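Orkach Street Parents' Group
Notes from the February get-together

I took the notes again, so blame me for the spelling. We started at 7:10 because the key to the hall wouldn't turn (it needs a squirt of oil, I'll bring some).

Money
We have $288 left from the fall bake sale, and $50 of that is already promised for juice and napkins. I read the numbers out twice and everyone was happy with them. The hall wants its rent paid up front from now on, which I grumbled about, and then I agreed to it like everybody else.

Summer picnic
Long talk! Half of us want Jandonine Park again and the other half want the lake. We voted, the park won by 2, and I'm booking the big shelter this week. Last year we had around 124 people, so please, more potato salad this time.

Toy swap
Still on for Wednesday after school, in the small room. Bring things clean and in one piece if you can. Building blocks are welcome even if you only have a couple, and so are puzzles, provided you've checked for all the pieces. No stuffed animals, we still have two bags of them in my garage.

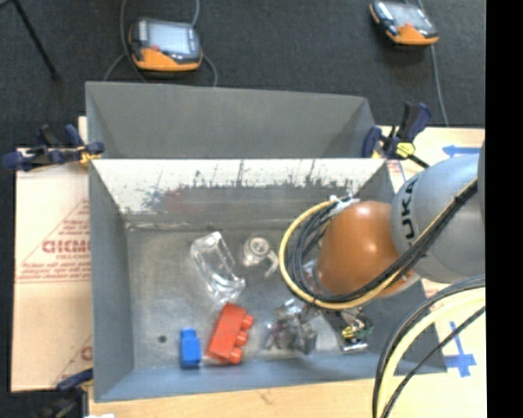
Any other business
The Rathnayake Bakery will give us day-old rolls if somebody picks them up before six. I said I'd do the first month. We wrapped up at 8:30 and I locked up, eventually.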